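Fio sobre a comissão parlamentar de Ultbridge, porque passei a tarde inteira a ver aquilo e preciso de desabafar com alguém
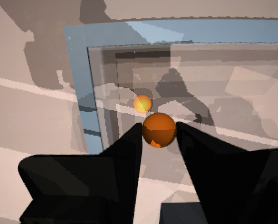 1/ Então, a oposição na assembleia de Ultbridge entregou hoje o pedido para chamar a ministra das Obras Públicas a depor sobre a ponte de Ferberg. Chamar com urgência, à porta aberta, com documentos em cima da mesa. A maioria respondeu que sim senhor, mas por escrito e lá para quando der jeito. E ficámos nisto: governo de um lado, oposição do outro, os dois agarrados ao mesmo assunto como aqueles dois dedos pretos à bola laranja, e a bola somos nós, os que atravessamos a ponte todos os dias.

2/ Para quem chegou agora: o contrato da ponte foi assinado em setembro com a Pundmont, por ajuste direto. Sem concurso. O governo diz que era urgente. A oposição diz que a urgência já era conhecida há que tempos e que deu tempo para tudo menos para abrir concurso. Eu, que moro deste lado do rio, lembro-me bem dos avisos de peso limitado na entrada do tabuleiro (e lembro-me de toda a gente passar por cima deles).

3/ O pedido tem 175 páginas com anexos. Li as primeiras trinta no autocarro e o resto em diagonal, confesso. A parte boa está nos anexos, como sempre! Há uma troca de emails entre o gabinete e a empresa anterior ao parecer jurídico. ANTERIOR. Pode haver explicação, claro que pode, mas então que a vão lá dar.

4/ O que diz a maioria: que a ministra já respondeu a cinco perguntas sobre o tema em plenário. Fui ouvir as respostas. Duas são a mesma resposta com as frases trocadas de ordem e numa terceira fala-se sobretudo do hospital de Rashti, que fica a uma boa hora de caminho e não tem ponte nenhuma.

5/ Atenção que eu não acho que a oposição esteja aqui por pureza. Quando governavam fizeram exatamente o mesmo com a variante de Rashti, e nessa altura quem gritava por audições eram os que agora as querem por escrito. Tenho memória e tenho os recortes guardados numa pasta, podem pedir.

6/ Agora os votos, que é o que interessa. O pedido só passa se os independentes alinharem. Um já disse que vota a favor, outro disse que "está a refletir" (reflete desde quinta, coitado) e os restantes andam desaparecidos dos corredores. Se empatar, decide a presidente da comissão, que é da maioria. Façam as contas.

7/ Entretanto a petição dos moradores já vai em 2541 assinaturas. Assinei na papelaria ao pé do mercado, havia fila!! Para um assunto de contratação pública, imaginem. A senhora à minha frente queria saber se também dava para assinar contra o preço do estacionamento.

8/ Pergunta que me fizeram por mensagem: "mas se a obra está a andar, para quê mexer?" Porque uma audição não pára obra nenhuma. O que se discute é quem decidiu, quando e com que papéis. O cimento continua a secar na mesma enquanto a ministra fala.

9/ Outra: "isto pode acabar em inquérito a sério?" Pode. A audição é o degrau mais baixo. Se aparecerem contradições, a assembleia pode abrir comissão de inquérito, e aí já se depõe sob juramento. Suspeito que é desse degrau que andam com medo.

10/ A votação ficou marcada para amanhã de manhã, logo a abrir os trabalhos. Vou estar a ver com café e bolachas e volto a este fio com o resultado. Se alguém de Ferberg conseguir lugar na galeria, mande notícias, que a transmissão online cai de dez em dez minutos.

28 de outubro de 2024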